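Zeltinby seed library to move into former Jarman feed store

12/19/16

ZELTINBY — The Zeltinby Seed Library will leave its shelf space at the town hall this winter and reopen in the former Jarman feed store on Mill Road, giving local growers a larger place to borrow seed, start plants and take classes.

The library lends vegetable, herb and flower seed at no charge to anyone who lives in Zeltinby or neighboring Sistbridge. Members take packets home in spring and are asked to bring back saved seed in the fall, though there is no penalty for those who come back empty-handed.

The group signed a lease on the building in September. The terms run for six years, with an option to renew. Rent will be paid out of plant sale income and a grant from the Lisen Fund, which supports small farm and garden projects in the river towns.

The Jarman store sold feed, fencing and garden supplies for decades before it closed. The loading dock and the long front counter are still in place, and the library plans to keep both. The counter will be used for sorting and packing seed. The dock will take deliveries of compost and potting mix, which members will be able to buy by the bucket.

Work on the inside is under way. The old storeroom is being insulated so seed can be kept cool and dry through the summer, something the town hall space did not allow. Bean and corn seed held there last year sprouted poorly, and part of the collection had to be replaced. 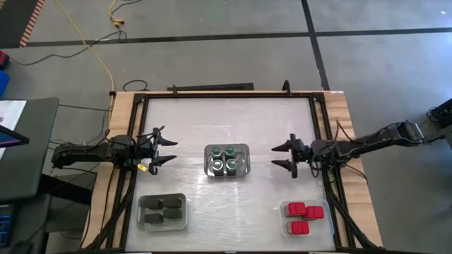 A wooden table with a framed work surface and two black robot arms.

Behind the building is a paved lot that drains toward the creek. The library has asked the town for permission to take up part of the pavement and put in eight raised beds, to be used for growing out seed of older local varieties. Among them are a yellow pole bean and a short-season flint corn that have been grown in Sistbridge for generations. The request goes to the planning board after the new year.

If the beds are approved, two will be set aside for the elementary school, which has had no garden since its addition was built. The rest will be planted by members. Tomatoes and squash will be left out the first year while the soil settles and a fence goes up along the creek side — deer have been a problem at nearly every garden on that end of town.

Classes will begin once the heat is working. The first will cover starting onions and leeks indoors, followed by sessions on pruning fruit trees and testing leftover seed. Each class costs $7, and the fee includes materials. Members who cannot pay may ask for it to be waived.

The town hall shelves will stay open until the move is finished. Seed can be returned there during regular office hours, in a dry paper envelope marked with the variety and the year it was grown. Seed from hybrid plants cannot be accepted.

The library is also looking for glass jars with tight lids, metal shelving and a chest freezer in working order. Donations can be left at the dock door on Mill Road.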